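Visit report: Hilent gripping lab, Trirdale
May 2025

I spent a morning at Hilent's site in Trirdale with two colleagues from Fasthorpe. The purpose was to see how their written handling rules are applied at the bench before we draft our own. Dagim Wolde, who maintains the rules, took us through them.

Entry is by sign-in and a short safety briefing. Eye protection is required past the yellow line. Speed in the shared area is capped at 200 mm/s whenever the gate is open, and the cap is set in the safety controller, so an operator can't raise it from the pendant. The gate interlock is tested at the start of every shift and the result is initialed on a paper sheet.

Most of our time went to the section on small articles with moving or hanging parts. An open padlock with its key in and a charm on the key ring counts as one article under these rules, and the grip is planned for the body. Shackle, key and ring are treated as free parts.

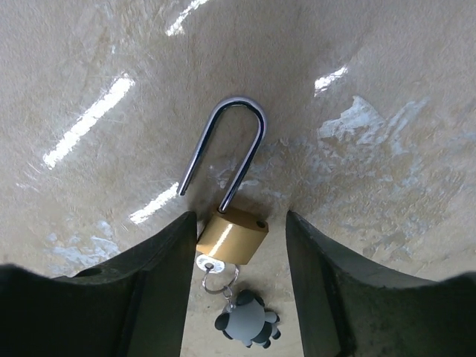 Grip force for this class is limited to 50 N. The operator records the state of the article before the run - open or closed, key in or out - and the same wording has to be used in the log afterward. Free parts get their own clearance allowance on the approach path, measured from the longest point of hang.

Finger pads are inspected every 4000 cycles and after any drop. Wolde would like a shorter interval for metal articles but doesn't yet have the wear data. The Ogundipe checklist, which we use at Fasthorpe, has no line for pads at all.

Two points I would question. The drop log has no field for height, and the rules don't say who may clear a stop when the shift lead is away. Both are due for revision in September.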